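Caderno de laboratório -- Ensaios de conservação pós-colheita
Setembro, 14h30

Retomou-se a série de perda de massa em pimentos, conforme o protocolo Wakusach. O lote recebido da Pritley totaliza 428 g e foi dividido em 3 grupos. A câmara Pfister manteve-se a 8 °C durante a manhã, sem alarmes no registo.

A balança foi recalibrada antes da primeira pesagem. O desvio anotado na folha anterior não se repetiu. Fica por confirmar a humidade relativa -- o sensor da prateleira inferior continua a dar leituras irregulares.

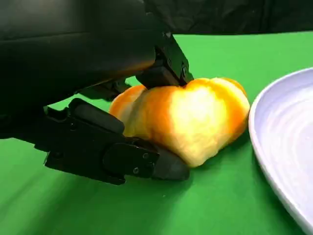 Pimento amarelo-alaranjado junto ao prato branco.

Os valores foram lançados na folha Stakance, linha 1408 e seguintes. Solicita-se aos colegas que não alterem a ordem das colunas até ao fecho da série.

Pendente: substituir o sensor, rever a tara dos tabuleiros e repetir a pesagem do grupo 2 às 17h00. A análise de firmeza transita para a próxima entrada.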